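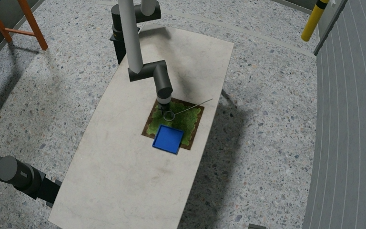 4.2 What went wrong with the ring

I'll start with the failure that ate most of our March. Out of 700 simulated runs, the arm lost the ring-and-rod tool in 12, and every one of those looked fine to our monitor (Figure 3)! The gripper takes the tool by the side of the ring, with the long rod sticking out the other way, so a small twist at the fingers turns into a big swing at the tip. Celora, our grasp checker, only looked at finger width. It never noticed the twist, and the arm happily kept going.

Waltraud Dreßler found the bug while replaying logs at Nenimberg – a stale contact flag, held for 10 control steps too long. We now clear it at every step and stop the arm if the rod turns.

Figure 3. Simulated workspace with the ring tool at the gripper, over the green mat, next to the blue tray.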